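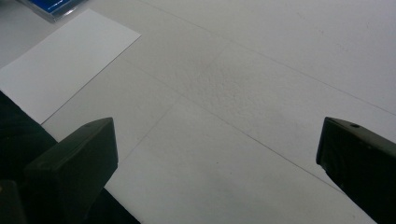 The work tables at the Rustimton Community Hall are back in service after being out of the main room for most of March, and all of the regular groups can go back to their usual spots starting this Friday. The tops had taken a beating over the years from paint, hot glue and one long winter of jewelry classes. They needed more than another wipe with cleaner. The new finish is a pale gray-white, a shade darker than printer paper – lay a white sheet on it and the edges show up crisp and straight. Several people in the paper crafts group had asked for exactly that, having spent years losing white card stock on the old white tops.

Wendell Ostrowski did the work in the back shop with help from two of the Pruitt Street woodworkers. He sanded each top, filled the gouges, sanded again, and put on the finish in thin coats with a full day between them. The total for supplies was $579, which came out of the furniture line in the hall budget. That covers the finish, the filler, sandpaper, rollers and a box of new leg glides. We had set aside more than that, and the rest will go toward chair repairs in the fall.

A few of you asked why we didn't just buy new tables. We priced them. The ones that would hold up to daily use cost far more, and the cheaper folding kind wobble when anyone leans on them to cut. The tables we have are heavy and they stay put. Two of them came with the building when it opened in 1931, and we would like to keep them here.

Now for the part that concerns everyone who uses the room.

Please cut on a mat. The finish is hard, but a craft knife will go through it, and a row of knife lines is what ruined the table nearest the sink. There are 11 cutting mats on the shelf under the window, in three sizes. If you take one, put it back flat. Mats that stand on edge against the radiator curl, and then they are no good to anyone.

Glue guns go on the metal trays. The trays are in the same cabinet as before, second shelf. If glue does get on a table, let it harden completely and lift it with a plastic scraper. Do not use a putty knife.

Wipe spills when they happen. Plain water and a soft cloth will take care of tea, poster paint and most school glue. For ink, use a little dish soap and give it a minute before wiping. We have thrown out the scouring pads that were kept by the sink, and please don't bring in your own. They leave a dull patch that can't be buffed out.

Don't drag things across the tops. This goes mostly for the sewing group, whose machines have hard feet, and for anyone using the big paper trimmer. Lift it and set it down, or ask someone to take the other end. We have cut felt squares to go under the machines. They are in the drawer marked Fikmont, left over from the old button supplier, and the drawer still sticks – pull it up a little as you pull it out.

The card-making session is the first group back in, at 10 a.m. on Friday. Bring your own scissors and bone folder if you have them. The hall will supply 80 sheets of white card stock and a box of envelopes, and once those are gone you will need to use your own. The Wuvon quilters have the room after lunch and have asked that all paper scraps be off the floor by then.

The sign-up sheet for the spring is on the board by the front door. If your group wants the tables pushed together, write that next to your time so whoever opens up can do it before you get here. Groups that used the small room during the work should check it for things left behind. There is a gray cardigan, a pair of reading glasses and a good steel ruler in there now. Anything still on the windowsill at the end of the month goes in the lost and found box in the office.

If you notice the finish lifting or bubbling anywhere, tell Wendell or leave a note in the office with the number of the table. The numbers are painted on the underside, at the end closest to the door. He has kept back half a can for touch-ups.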